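Berkelow Home Helper review: second progress report

Prepared for Marion Shearer, Grants and Partnerships
From Iona Farquharson, Prustonley Independent Living Trust
December

Dear Marion,

Thank you for being so patient with us over this one. I know you were hoping to have it by the end of last month, and I did very nearly send you half a report, but then the last set of bathroom sessions was moved to a Thursday and it seemed kinder to wait and give you the whole picture in one go. I hope you'll find it worth the extra fortnight.

You'll remember that your grant pays for us to look hard at the Berkelow service before we recommend it (or don't) to the people we support. Berkelow supply the robot, the Borkano household task package that runs on it, a set-up visit and a telephone line. The first report covered the kitchen and the laundry. The bathroom was always going to be the one our members cared about most, as bending over a basin to clean it properly is one of the jobs they mention first when we ask what has become difficult at home.

Where we have got to

We planned 24 sessions at the basin and all of them have now been done, which I am very pleased to be able to write down. Each one follows the same sheet. The basin is dirtied with a measured spoonful of dark grit, the robot is given a folded cloth, and Yuan, who keeps our session notes, starts the clock when the arm crosses the rim.

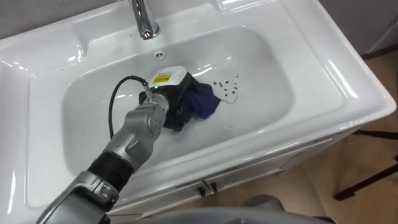 The scoring took us longer to settle than the sessions themselves. Berkelow suggested a plain pass or fail, and we tried that for the first few, but it was no use to us. A basin with a bit of grit left by the front edge and a basin that has hardly been touched would both go down as a fail, and any of our members could tell you those are very different things to come home to. So we now give marks out of 100, with the floor of the basin, the slopes and the rim scored separately, and two of us mark each one without comparing notes first. It has made for some lively tea breaks, but the scores have been close enough that I feel comfortable standing behind them.

What we think of it so far

On the whole we are encouraged. The floor of the basin is where the Borkano package does its best work, and it keeps a steady pressure once it has started. The rim is weaker. The slope towards the front is weaker still, and in a good many sessions the grit was moved along to a new place when we wanted it gone. Berkelow were quite open about this when we rang them. They have offered a revised wiping pattern with longer strokes, and I would like to try it before we come to a final view.

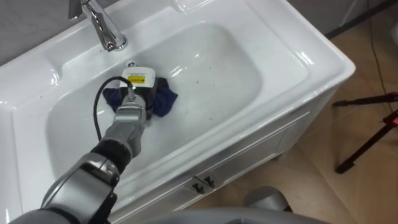
The other thing we keep coming back to is the cloth itself. Berkelow's guide says any ordinary household cloth will do, and that may be so for a worktop, but we found that thin cloths ruck up and stiff ones skate. A soft, fairly thick one did best for us. I've asked them to say so in the guide, because somebody living alone with one of these shouldn't have to work through the airing cupboard to find out! They have agreed to put two recommended cloths in the starter box at no extra charge.

I also want to say a word about the telephone line, which was one of your own questions at the last meeting. We rang it nine times over the period, at different times of day, and got a real person each time. The advice was friendly and mostly very good. The one poor call was about changing the reach settings, where we were passed between departments and ended up sorting it out ourselves from the manual. 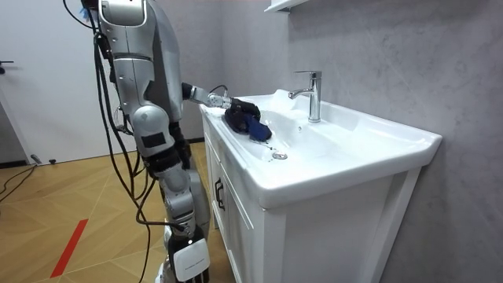
Space is the subject I expect your panel will ask about, and I would sooner raise it now. Berkelow's brochure talks about the robot working in "any standard bathroom", and I think that wording needs to change. It is a full humanoid, and it has to stand close up to the vanity to get its arm down over the side of the bowl, with its cables hanging down behind and trailing over the floor. For members who use a frame or a stick, a cable on the floor is a hazard, full stop, and we have told Berkelow we could not recommend the service for those homes until there is a tidier arrangement. They tell us a cable guide is being designed. We have asked to see it before the next report.

Plugs need some thought too. A chain lying across the basin is just the kind of thing a cloth can catch on, and our sheet didn't originally have a place to write that down. It does now.

Money

We remain within budget. Spending on the bathroom stage came to £2,004, mostly the hire of the robot and Yuan's hours, with a small amount for cloths and cleaning materials. The travel line is underspent and, with your agreement, I would like to move what is left across to pay for the extra sessions on the revised wiping pattern.

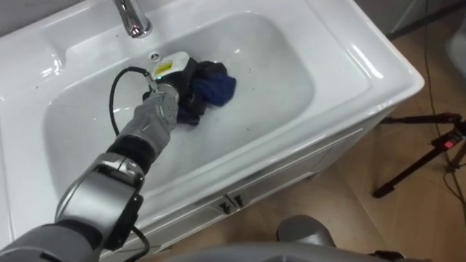

Basin task: gripper and cloth at work in the bowl.

Next steps

Berkelow will load the new pattern early next month. We'll then repeat the basin sheet, paying particular attention to the front slope, and after that we have our members' afternoon, when people can come and watch, ask questions and tell us frankly whether they would want such a thing in the house. You would be very welcome to join us, and there will be cake.

Could you let me know about the travel money when you have a moment? Everything else can carry on as it is in the meantime.

With warm wishes and many thanks,

Iona Farquharson
Prustonley Independent Living Trust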